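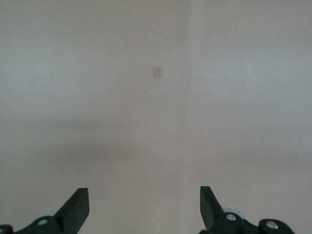 The Fleler Toy Library will reopen in November with a sorting table, a new set of borrowing rules and walls that have been painted the color of weak tea with too much milk in it. The old mural of a jungle is gone, and so is the giraffe that several generations of Bornarar children were told not to lick. Regulars who liked something to look at while they waited will have to adjust. One stretch of pale surface has a single small upright patch on it, a shade darker than what surrounds it, which could be tape or a sticker, and otherwise there is nothing to hold the eye at all. The library's notice on the front door calls the new look "restful."

The toy library has been shut since late summer while its back room on Oberholzer Street was cleared, repaired and argued over. It lends toys the way other libraries lend books, with the difference that books rarely come home missing a wheel.

That difference is the reason for the table. Under the old system, returned toys went into a large communal hamper near the door and stayed there until somebody had the nerve to reach in. Cars came out tangled in doll hair. A wooden xylophone went in one spring and was later located by sound. The library's own newsletter, a publication not given to exaggeration, described the bottom of the hamper as "geological."

From November, everything with wheels gets looked over on a tabletop before it goes back out. A returned car or bus is put in a plastic container by itself, turned over, checked underneath and checked again for stickiness. Then it is either shelved or sent to the sink. The aim is for a single small vehicle to spend no more than 30 minutes between the door and the shelf, which anyone who remembers the hamper will recognize as a kind of space program.
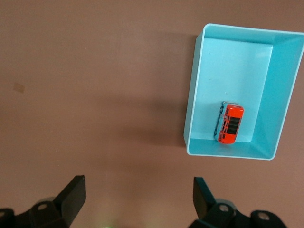 The rule about giving each vehicle its own container has drawn the most comment. Critics at the fall open meeting said it was a lot of plastic for very small traffic. Supporters pointed out that under the previous arrangement a fire engine and a lump of modeling clay became, over one long weekend, a single object. The library has gone ahead with the containers and says it will review them in spring, by which time it expects everyone to be upset about something else.

Blue was chosen for the bins, according to the same door notice, after a trial with clear ones in which people kept putting toys down next to the bin in the belief that they had put them inside it. There was also a brief flirtation with brown, abandoned when it was pointed out that the table was brown too.

Borrowing limits are changing as well. Each family card will now cover two toys at a time for a period of two weeks. The previous limit was "whatever fits in the stroller," a phrase that invited creative interpretation and, in one well-remembered case, a second stroller.

Fines have been dropped. They never brought in much, and collecting them from people under five was felt to be bad for morale. In their place comes a chart by the door where late returns are marked with a frowning sun. Parents who have seen the draft say it is worse than the fines.

Newsletter: Get the Bornarar week in your inbox, weather and lost cats included. Enter your email to sign up. You can unsubscribe whenever you like.

Bigger items are being handled differently. The play kitchen, the rocking seal and the Pititz marble run – a three-foot tower that has cost the town more marbles than it has ever returned – will stay on site and can be used only during opening hours. The marble run in particular will be kept well away from the sorting table. Nobody has said why, and nobody who was there for the last story hour has asked.

The buses and vans remain the most borrowed part of the collection, ahead of puzzles and far ahead of the educational abacus, which has been out once and was returned the same afternoon. The library puts their popularity down to pocket size. Several parents in line for the summer closing sale put it down to the fact that they make no noise, having no batteries, and that they can be found in the dark with a bare foot. 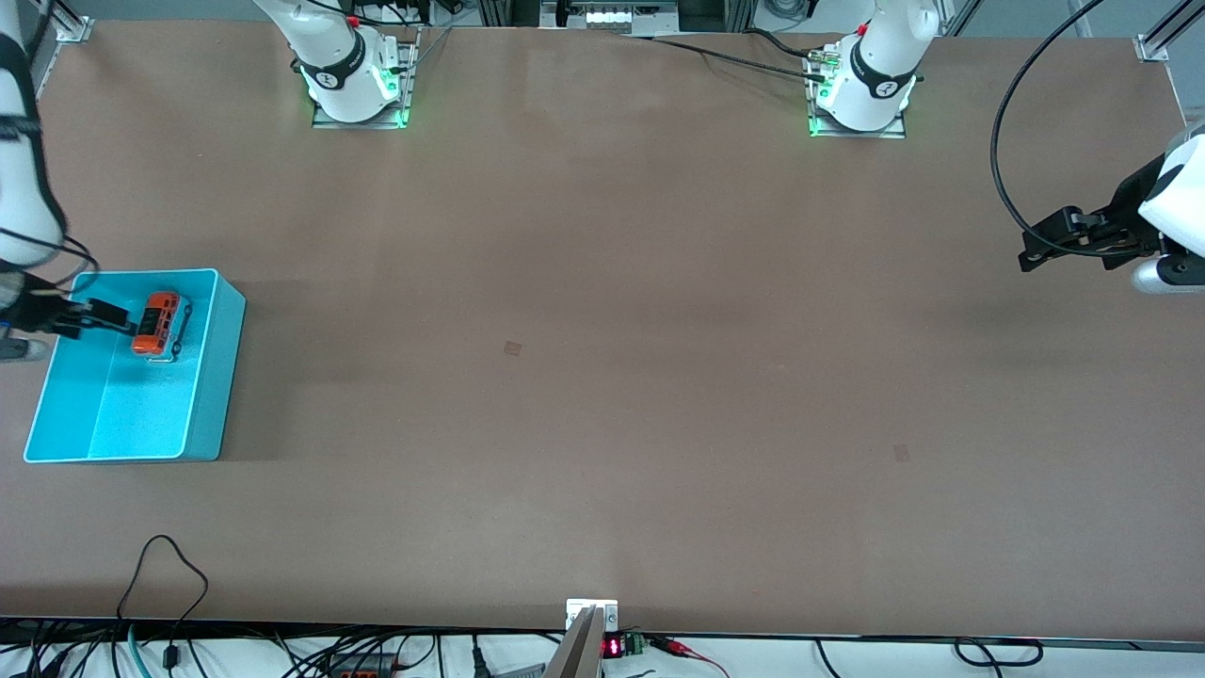 Bin duty on the brown tabletop: an orange toy bus with its turquoise-blue container.

Anyone still holding toys from before the closure is asked to bring them in ahead of the reopening, no questions, no frowning sun. The amnesty covers parts. A box outside the Oberholzer Street entrance will take loose wheels, stray puzzle pieces and the small yellow ladder that has been missing from the fire engine since anyone can remember. The ladder has its own line on the door notice, underlined.

Once the doors open, the library will keep its usual afternoon hours and close at 4 p.m. Returns left on the step after that will be sorted the next morning, weather and raccoons permitting.

As for the walls, a suggestion sheet is pinned up in the entryway for those who would like something painted on them. So far it lists a train, a whale, a larger train, and, in what looks like crayon, the giraffe.

Bornarar Local > Around Town > Kids & Family

Filed under: Small News, Libraries of Various Kinds

We use cookies to remember your settings and count our visits. Accept all / Manage choices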